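Ludby bench notes
Home | Notebook | Rules | Sim | Rigs | Contact

26/06/2021
Ásdís Dalsgaard

Rule sheet for the table-clearing tasks, second pass. The first version went round on paper and came back with more pencil than print, so I've cut it down to what we can check.

Start pose first. An episode counts only if both arms begin from the stored rest pose, hands open. Mikstead were letting operators start from wherever the last run ended, and 26 of their 100 episodes had to be thrown out when we merged the sets. Same rule in sim and on the rig from now on.

Idle arm. When one arm is working, the other stays open and still. It doesn't hover over a dish it has no business with, and it doesn't rest on the table. If it has to move out of the way, that goes in the log as a separate step.

Approach from above for anything in the basket. Fingers come in over the rim, pause, then close. No dragging food up the side. The pause is 2 seconds at present, which feels long when you're watching it but makes the segment boundaries easy to find. 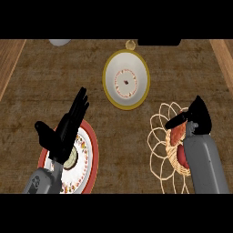
Aigner wants the pause dropped in simulation altogether, on the grounds that it teaches the policy to dither and that boundaries can be taken from the finger joints anyway. Fair point about the joints. I'd still keep it until the labelling script handles both cases — it doesn't yet, and I'm not doing the splits by hand again.

Crumbs and small bits: leave them in the layout, and don't score them unless the task text names them. A bowl with a speck left in it is still a pass for a basket task.

Speed cap stays at 80 per cent for everyone, sim included. Plulent's config overrides this without saying so, so check the value after loading, not before.

Still to settle:
- who signs off a change to the rest pose
- whether an aborted grasp counts as an attempt (I say yes)
- log wording for a regrasp

Review again in August.

Recent entries
Rest pose, how to store it
Merging the Mikstead episodes
Labelling script, known faults
Plulent config notes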